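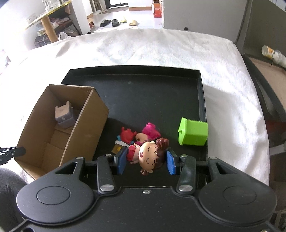 Toy Sorting and Packing Assistant – Bultbridge

Position type: part-time, fixed term
Openings: 2
Reports to: Begoña Echevarría, collections lead
Closing date for applications: 14/12/2019

Summary

Bultbridge holds a lending stock of small toys, mainly plastic dolls and figures short enough to lie in a shallow tray. The stock list stands at 1,253 items. Many entries carry a number and no further detail, and a full check of the list against the shelves began in November. The assistants will complete that check, sort the toys by type, and pack them for loan.

Duties

Take toys from the intake boxes and lay them out on a cloth-covered surface. A cloth is used at every station. It keeps small parts from rolling and protects painted faces.

Place one toy at a time in a tray. Small dolls are laid on their side, so that the hair and the clothing can be checked without standing the doll up. Toys still to be checked stay on the cloth next to the tray.

Record for each item: type, main colors, clothing, hair, face details, and any marks or missing parts. Closed eyes and open eyes are recorded as separate types. Molded clothing is recorded as part of the body – removable clothing gets its own line.

Clean with a soft brush or a damp cloth. No solvents. Toys with sound units or battery doors are set aside for the repair bench.

Pack each checked item in a paper sleeve, attach the tag, and place it in the loan box named on the sheet. Boxes for the Trorside branch are closed with string, and tape is used for all others.

Report any item that does not match its entry. Do not change the entry yourself.

Requirements

Good close-up vision, with or without glasses, and normal color vision. Shades of red, pink and magenta are separate codes in our list.
Steady hands and the ability to handle small objects for long periods.
Clear handwriting. Tags are written in pencil.
Basic typing. Training in Jaltumel, our stock program, is given in the first week.
Able to lift a full loan box from floor to table.

Experience in a toy library, store stockroom or museum storeroom is useful but not required.

Hours and conditions

Shifts are 3 hours, with one short break. Each assistant works a maximum of 9 shifts per month. Work is done seated or standing, at the assistant's choice. Food and drinks are kept out of the sorting room. Long necklaces and loose bracelets must be removed before handling stock.

Parking is available behind the Chaimongkol building. The sorting room is on the ground floor and has step-free access.

How to apply

Send a one-page letter and a list of past jobs to Begoña Echevarría at the Bultbridge front desk, by mail or by hand. State which shifts you can work, mornings or afternoons. Selected applicants will be asked to do a short paid trial: sorting one mixed box and writing the tags for it. References are requested after the trial.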